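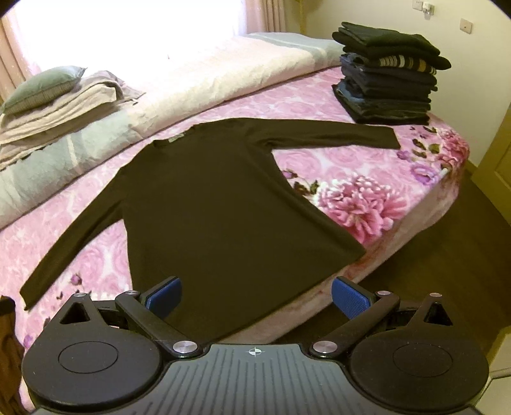 Black shirt, flowery bed, Ra open and ready to go.

So the folding project is on pause, and if you've been wondering why I went quiet after all that excitement in April, well, Ra has been lying to me.

Quick catch-up for anyone new. I signed up to record laundry for Grovska, which means I do normal household stuff using a gripper I hold in my hands, and the recordings go off to teach a robot arm how to do the same. Ra is the gripper. Ra has black fingers with blue pads and a camera that sees whatever I'm working on, and I've gotten weirdly attached to it. You pick up a sleeve, you fold it over, you let go, you save the clip. Then you shake the thing out, spread it flat on the bed and start again. I have folded that black shirt so many times I could do it in my sleep (I may have done it in my sleep).

I'd built up 147 clips and was feeling very pleased with myself. Then a message came back from the checking side saying 23 of them had been rejected, and the reason given was "gripper state does not match video." That was it! No other explanation, just a list of clip numbers and a link to the upload guide I'd already read.

My first thought was that the shirt was to blame. Black cloth is a pain to record. The creases barely show up, and if the curtain's open the window gets so bright that everything dark turns into one big blob. So I spent a whole evening fussing with curtains and lamps and recording the same fold over and over, and it made no difference whatsoever. Half of those came back rejected too.

What I should have done first was open Skevico, the viewer program, and look at the little line graph that runs under the video. It shows how far apart the fingers are. When I squeeze, the line should drop. When I let go, it should come back up. Simple enough that even I can read it.

I pulled up one of the bad clips and went through it slowly. In the video the fingers close on the cuff, fine. The line drops, fine. Then I carry the sleeve across, open the fingers, the sleeve falls off... and the line stays flat on the floor. According to the graph I was still holding on for another 2 seconds, and then it jumped back up all at once like somebody had woken it up.

If you're thinking "so what, it's 2 seconds," I thought that too. But picture a robot learning from it. What it gets told is that you can let go of a shirt while your hand is shut. Or it figures it should keep hanging on after the fold is done and drag the sleeve right back where it came from. Now put that arm in somebody's house, holding a glass, or a kid's sweater with the kid still in it. I don't love that!

I took a bunch of test clips with nothing in the fingers, just open, close, open, close. Slow squeezes were perfect every time. Fast ones stuck maybe a third of the time, and it was always on the way back out. I also noticed (way too late) that the grip felt a tiny bit gritty on release. I'd been feeling that for days and had decided my hand was tired.

And then I did the dumb part. I wanted to know whether the sticking was in the linkage, so I reached in with my free hand and wiggled one of the angled arms while I was still squeezing with the other. My squeezing hand relaxed, the arms swung, and the side of my index finger got caught in the joint. It didn't break the skin, but I got a nice purple line and I said some things the neighbors in Flerargate did not need to hear through an open window. It's a hand tool with no motor in it, so I'd never once thought of it as something that could bite. It has hinges. Hinges bite. Put it down before you poke it, please.

I wrote all of this up for Grovska, with the test clips attached and the times where the line sticks. They answered pretty fast and asked me to stop recording with this unit and send it in. Their guess is lint getting in where the opening gets measured, and mine is too, given that I've been waving it over blankets and sweaters for weeks. But it's a guess. Nobody has had it open yet, and I was told very firmly not to take the screws out myself, so I haven't, even though the screwdriver is right there in the drawer.

What bugs me most is the clips that passed. If the check caught the long sticks, did it miss short ones? I've started going back through the accepted batch with the graph turned on and I've already flagged a couple that look off to me, a sort of lazy curve where there should be a quick one. They might be fine. I'm sending the numbers in anyway and somebody with better eyes can decide.

For the replacement, I'm going to do an open-and-close test before every batch, fast ones included, and check the line in Skevico before I touch any laundry. I'm also going to quit recording forty minutes straight without looking at anything. And the jeans are next on my list, so I'd like a working gripper before I start wrestling with denim.

The box is taped up by the front door and goes out tomorrow. My finger's fine, by the way, just kind of yellow now.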